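Workshop News: The Arm Gets a Practice Room

If you have been past the back bench at Durkside on a Thursday evening, you will know that the Wumora arm is coming along. The base is bolted down, the shoulder turns smoothly, and Spyros Berisha has finally stopped re-cutting the elbow bracket (version 5, and it's a beauty!). What you may not have seen is the other half of the build, the half that lives on Joyce Owino's laptop.

Joyce and Mutua Mwakalinga have been putting together a simulated room so that we can try out reaching and gripping before we let real motors loose on real furniture. It started as a gray box with a floor. Then Mutua got interested in textures, and now we have speckled flooring and a cat poster on the wall, heart and all. It looks great, and it gives the software something more interesting to deal with than bare walls. 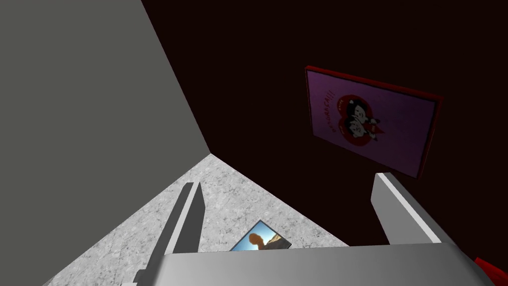
Looking down past the open gripper fingers, with a small photo on the floor between them.

The view follows the gripper, so you see the room the way the arm would from its own wrist. It takes a little getting used to. My first try at steering it was like parking a truck while looking through a mail slot, but Sharon Ogola had the hang of it in one evening and has been teaching the rest of us since. She likes small, slow moves and lots of stops - good advice for the real thing too.

Joyce left a batch of 200 practice reaches going over a weekend in July, each with a slightly different starting position, and we now have a nice long log to read through. Roughly 70 of them ended with the hand somewhere odd, and those are the ones we are having the most fun with. Mutua wants to get to 1,000 before we change anything on the bench. Spyros wants to change things now. You can guess how that discussion went.

Long shapes are next on the list. They fill up a lot of the view when they are close to the hand, and judging the gap from one angle is tricky.
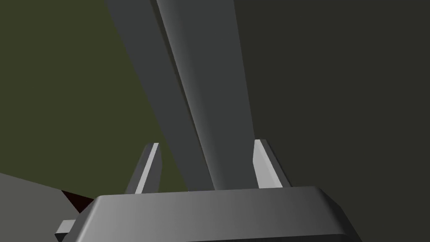
A long gray bar coming down between the fingers, with space left around its lower end.

On the hardware side, we still need a longer cable for the wrist and a better clamp for the power supply. If you have either in a drawer at home, please bring it along. Anyone who wants a turn at the simulator is welcome, and you don't need to know any programming. Talk to Sharon, or just pull up a stool next to her.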